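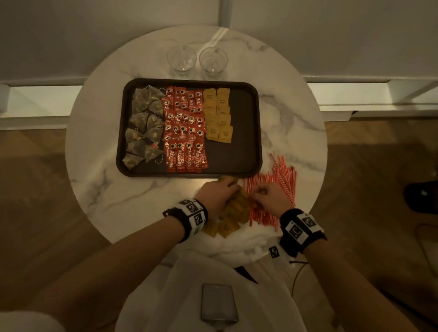 Category: Product News / Automation

Semaan is pleased to announce that Hotine, its demonstration capture kit for service robots, is now open for pilot orders. Details follow in this thread.

The kit consists of 2 marked wristbands, chest markers, a head-worn camera and the software that combines their output. A person performs an ordinary task by hand, and the recording is prepared for use in robot training.

The first task family is hospitality setup: tea bags, coffee sticks, sugar packets and straws arranged on and beside a serving tray. Small, light items of this kind remain difficult for most grippers. 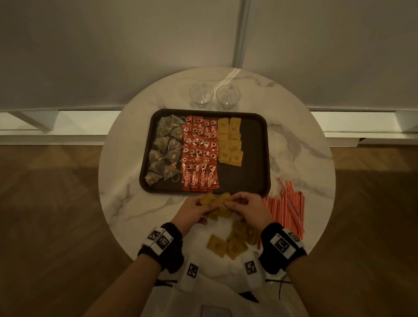
Sorting yellow packets by hand during a tray setup task. Marker plates are worn on both wrists.

The launch library holds 852 tray recordings. Each is supplied with wrist position data and a written task label. Pilot customers may also record their own tasks under the same license.

"We asked our operators to work at their normal pace and in their own order. Customers told us that variety was what they lacked." – Muireann Costello, Product Lead

Known limits: wrist tracking degrades when a marker is turned away from the camera, and finger positions are estimated. Both points are covered in the user guide.

Service plans run for 2 or 3 months. Setup support is provided by our partner Durelness and is included in both plans.

Pilot orders close at the end of November. Inquiries about pricing and data handling should be addressed to Gearóid Dunne, Customer Programs, through the contact page.

Contact | © Semaan. All rights reserved. | Back to top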